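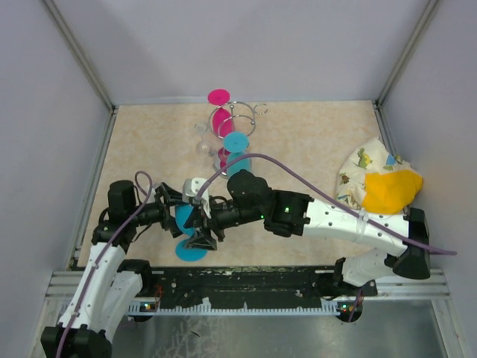 Why does glassware come out of a hard-water wash with a white film on it?

Calcium and magnesium bicarbonates stay dissolved until the water is heated or evaporates, at which point they drop out as carbonate scale on whatever surface is nearest.

I measured our supply in Detham in September with a drop titration kit. The result was 340 mg/L as calcium carbonate, well into the range most charts label very hard. The kettle had already suggested as much.

The film has two causes and they need separate treatment. Scale dissolves in a weak acid. Etching is a loss of material from the glass itself, and no amount of vinegar will bring it back. To tell them apart, wet a cloudy patch with white vinegar, leave it for 6 minutes, rinse and dry. If the patch clears, it was scale. Mine cleared on everything except two old tumblers, which are now pencil holders.

Citric acid works faster than vinegar and smells of nothing. I dissolve a tablespoon in a litre of warm water and rinse well afterwards. Keep it off marble benchtops and anything with a metallic rim.

Drying matters more than I expected. A droplet left on the bowl concentrates its minerals as it shrinks, so the ring forms at the edge. Stemware drains best inverted with air able to get under the rim – a flat tea towel traps moisture and slows the whole thing down.

Alaric Whitfield wrote to ask about the Plallus softener. I haven't fitted one. The installed quote was $1,875, and I would want a season of hardness readings first. The next titration is due once the bore pump is back on.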